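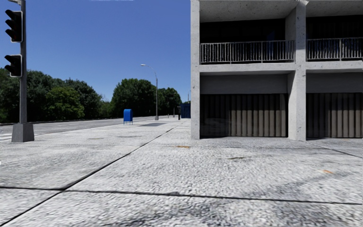 Nondale Flood Relief Household Records

README, maintained by Mitra Pakzad

What is in here

One table of household records collected after the July flood in Nondale, plus a smaller table of payments. Each row in the first table is a household that asked for help at an intake desk. There are 930 rows. That is the number of forms that survived data entry, and it should not be quoted as the number of households flooded. I have already seen it used that way in two grant applications.

The forms were designed by Tahmineh Sadeghi for the Itance relief fund. I came in later to clean the data, so anything I say about how the interviews went is secondhand.

Files

households.csv: one row per intake form
payments.csv: one row per payment, linked by form_id
codes.txt: meanings of the damage and housing codes
changes.txt: edits made after the first release

Columns people ask about

damage_level: 0 to 4, as judged by the interviewer. Level 4 is supposed to mean "cannot be lived in." Interviewers at the Colo desk used it far more than the others did. Maybe Colo was hit harder. Maybe they read the form differently. The data cannot tell you which, and I would not publish a map that assumes the first.

water_depth: reported by the household, in inches. Expect a lot of 12s, 24s and 36s. Those are people saying "a foot or two," and averaging them to a decimal place is silly.

needs_met: yes or no, asked at a follow-up call. Over 200 households never picked up. They are blank in the file. An earlier fund newsletter left them out of the total and reported a very cheerful percentage. Please don't repeat it.

rent_or_own: filled in by hand, coded later by me. Families staying with relatives were put under "other," where they vanish from most analyses.

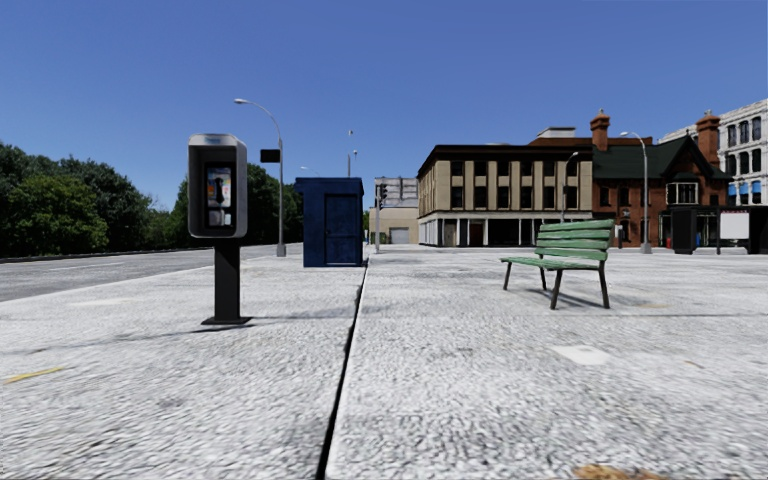

Payments

The standard payment was $200 per household. A few rows show $10, and I have left them alone. They may be bus fare handed out at the desk, or they may be typing errors with a digit or two missing. The paper receipts for that week are not in the boxes I was given.

A payment row means money was approved. It does not mean the check was cashed. The bank's list was promised and has not arrived.

What I would not use this for

Estimating total losses in Nondale. There is no sampling here at all, only people who heard about the desk and could get to it.

Comparing Nondale with Chornovol. Chornovol ran its own intake with its own form, and "major damage" there covers what we split into levels 3 and 4.

Showing that the relief program worked. There is no record of how households that got nothing were doing by winter, so there is nothing to compare against.

It is reasonable for checking which kinds of help people asked for first, and for planning a better form.
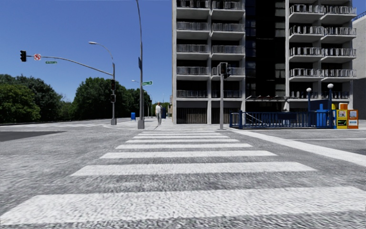 Privacy

Names, phone numbers and street addresses are removed. Location is given by desk only. Even so, the Colo file has a few very large households that a neighbor could probably pick out, so household size is capped at 8. Do not try to undo this by matching against the newsletter stories.

Known problems

Form numbers restart at the Colo desk. Use form_id, never form_no.
Some ages were entered as birth years. I fixed the obvious ones.
The comments column was translated by several people and the style varies. Treat quotes from it as paraphrase.

Corrections

Send them to Mitra with the form_id and the reason. "This looks too high" is not a reason, though I may well agree with you.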